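Home | Modules | Project Reports | Staff | Contact

Review of the Presex Two-Arm Bench Kit
Student project report, Grelley
Serena Melis and Cosimo Santoro

1. Purpose
The department asked for an assessment of the Presex kit before deciding whether to hire it for second-year teaching. The kit consists of two arms with grippers, a mounting rail and the supplier's control software, known as Erik. The review was limited to one household task, the sorting of plastic cutlery into baskets, and was completed in May.

2. Work at the bench
The task was carried out on a wooden table. Views were taken from the wrist and from overhead.
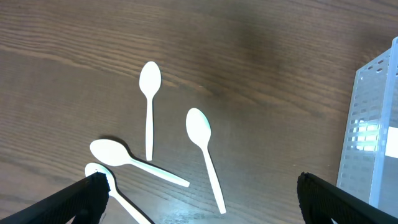
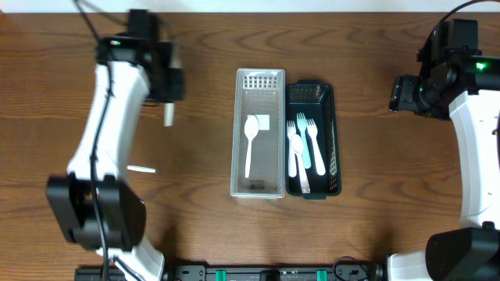
Plastic cutlery and the kit at the table.
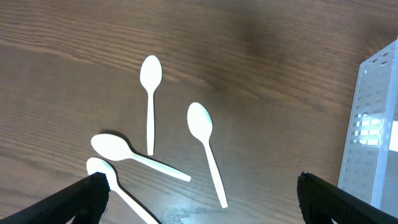
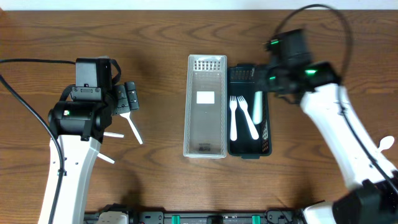
Setting up took almost 80 minutes on the first occasion, chiefly on account of the software licence. The printed manual was clear on fixing the arms to the rail but gave little help with adjusting the grippers, and two of its diagrams did not match the parts list. A total of 141 attempts were logged. Thin handles lying flat on the table were the most common cause of a failed grasp.

3. Cost and support
The hire charge quoted was £2,191 per term, with training for up to 8 students. Questions sent to the supplier were answered within two working days.

4. Recommendation
The kit is suitable for supervised classes. We recommend a hire of one term, subject to a corrected manual being supplied. The full log is held with the Jayawardena Laboratory.

Related reports
Choosing a Gripper for Small Parts
Cable Routing on Shared Benches
Erik Software: Notes for New Users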